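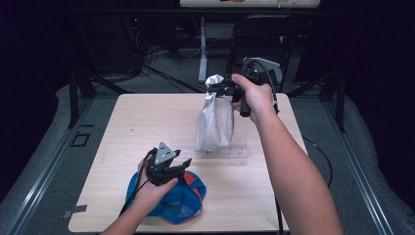 Setting up and looking after a pair of hand-held grippers

Print this page | E-mail this page

These notes cover the two-gripper table station as we run it at Asdale. A person holds one gripper in each hand and does a job on the table, and the recordings are later used to train a robot arm to do the same job. The station needs a check before each session and a proper clean once a month.

What you need

A soft brush, a lint-free cloth, isopropyl alcohol, a 2 mm hex key, a steel rule, grey tape and a few soft things to pick up. We use paper bags and caps.

Before you start

1. Switch off the recording computer and unplug both grippers at the computer end. Do not pull on the cable at the gripper end, as the socket is small and the solder joints behind it crack.

2. Clear the table and wipe it down. Crumbs and paper dust get into the jaw slides.

3. Check that the table sits square between the side rails. If it has been knocked, measure from the table edge to the rail at the front and back on each side and push it across until the pairs match.

Cleaning the jaws

Open the jaws fully and brush along the slide from the back towards the tips. Wipe the inner faces of the fingers with a little alcohol on the cloth and let them dry. Leave the slides unoiled. Oil gets on to the fingers sooner or later, and then a paper bag slips out of them.

Close the jaws slowly by hand and look at the tips from the side. They should meet along their whole length. If they touch only at one corner, slacken the two screws at the base of one finger, close the jaws on a folded sheet of paper and tighten the screws again with the paper still in place.

Checking the top plate

Try the plate on top of the gripper with a fingertip. If it rocks, tighten it, then repeat the calibration below. A loose plate gives readings that look fine until you play them back -- we lost 690 recordings at Darken that way.

Running the cables

Each cable should leave the back of the gripper in a loose loop, pass outside the forearm and go off its own side of the table. Hold each gripper out to the far corner. If the cable goes tight, give it more slack. Tape it down on the floor, never to the tabletop where a sleeve can catch it.

Calibrating

Plug in both grippers, start the computer and wait for the station software to find them. Then, for each hand:

1. Open the jaws fully and press Set Open.
2. Close them without squeezing and press Set Closed.
3. Open and close five times. The display should return to 0 and 100 each time.

If the closed figure drifts, clean the slide again before you change any settings.

Trial run

Pinch a paper bag by the top, lift it clear and put it down. Do the same with a cap, using the other hand. Play both back and check that left and right have not been swapped.

Replace the finger pads every 1,000 recordings, or sooner if they are shiny.

Shared 14 times | 3 comments

Comments

gripfan: Our Stuvico pads go shiny well before that. We do a lot of cardboard, though.

Benchside: Does the folded paper trick work with the longer fingers? Mine still meet at the tip first.

Lindgren workshop: @Benchside yes, but slacken both fingers and tighten them a bit at a time.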